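# Gripper trial: common questions

Answers to what people ask most about the Stukodby gripper comparison. If yours isn't covered, write to Pushpa Rajput and she'll add it.

### Which grippers are in the trial?

Three. The Cemano two-finger parallel gripper with hard rubber tips, the Srivastava two-finger gripper with mesh pads, and the Roltholm suction cup. The Roltholm only runs on boxed and bagged items. It was dropped from the fabric work after the first day, as it can't hold a seal on anything woven.

### What does each gripper have to do?

Pick up an item, lift it clear of the table, hold it, and put it down where it was told to. Fabric items are towels, cloths and pillowcases. Rigid items are cartons, tubs and bottles up to 700 grams.

### How many picks does each one get?

400 on fabric and 245 on rigid items. The rigid set is smaller because the results settled early and running more told us nothing new.

### What counts as a failed pick?

- The item never leaves the table.
- The item drops before it reaches the target.
- The gripper brings up two items when it was asked for one.
- The controller stops on a force limit.

A pick that works on the second attempt is logged as a retry and reported in its own column. Please don't add retries to the successes when you quote the figures.

### Is the same arm used for all the grippers?

Yes. Same arm, same controller, same speed settings. Only the tool changes, along with the tool weight and centre point in the controller. If you swap a gripper and forget to change those two values, the arm sags slightly on approach and the fingers touch the table early. Any run done like that has to be repeated.

### Why is the camera on the wrist?

We compared it with a fixed camera over the table. The overhead view was better for choosing which item to go for, but the arm blocked it during the last part of the approach. With the wrist camera we can see the fingertips and the fabric together right up to closing.

The drawback is that a large towel soon fills one side of the view, and the fingers throw shadows on a pale table.

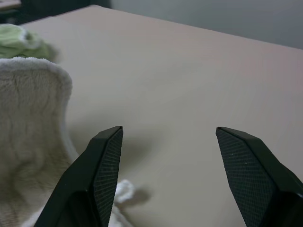 For fabric we start with the fingers fully open, come down beside a fold or a raised edge, and close slowly. Going for the flat middle of a towel gave poor results with both finger grippers, so those attempts are kept in a separate table.

### Do the mesh pads make a difference?

On terry cloth, yes. They need less closing force than the Cemano tips to hold a single fold. On smooth cotton the gap is much smaller. On wet bottles the Cemano is better.

### How are the pads looked after?

Brush them with a dry nylon brush before each session. Lint and dust collect in the pattern, and grip falls off slowly enough that you may not notice it in the log. Don't use solvent. Replace a pad if it lifts at the tip.

### Can I bring my own items?

Yes, on Saturday mornings. Tell Pushpa the weight and the longest side beforehand. Nothing sharp, and no open liquids.

### Where are the results?

In the shared trial folder, one sheet per gripper. The Srivastava sheet has an extra tab for pad wear. Raw controller logs are kept on the bench computer and can be copied on request.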